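Notebook, August, 16:40

Sindiment slurry, settling runs continued. Tanko Nwosu made up the new batch this morning at 148 g/L, same clay as before, tap water left to stand overnight. pH drifted up slightly after mixing and then held. I did not correct it.

Run 11 used the tall cylinder, 300 mm fill height, no flocculant. The interface was hard to read for the first few minutes, cloudy on the window side, then sharp. Readings are in the Estau spreadsheet, second tab. The curve bends earlier than in run 9. Possible causes: finer fraction in this batch, or the cylinder standing out of plumb again. Checked with the level afterward and shimmed one foot. 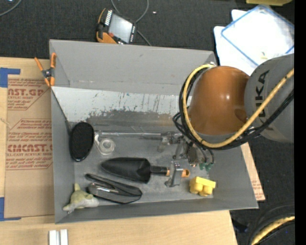
Run 12 repeated the same fill with 2 mL of the Tijani polymer. Large flocs within a minute of inverting. Clear supernatant, but the bed stayed fluffy and shifted when the bench was bumped. Final bed height is not worth quoting until it has stood overnight.

Cheuk-hei Chou thinks the dose is too high for this clay and wants half. Agreed, will try it on a fresh sample. The leftover slurry has been stirred too many times.

Oven drying: weights still falling at last check, up to 0.3 g between readings. Leave in. Do not open the door before the morning weighing.

To order: filter papers, cylinder stoppers. Ask Jernero whether they still stock the wide ones.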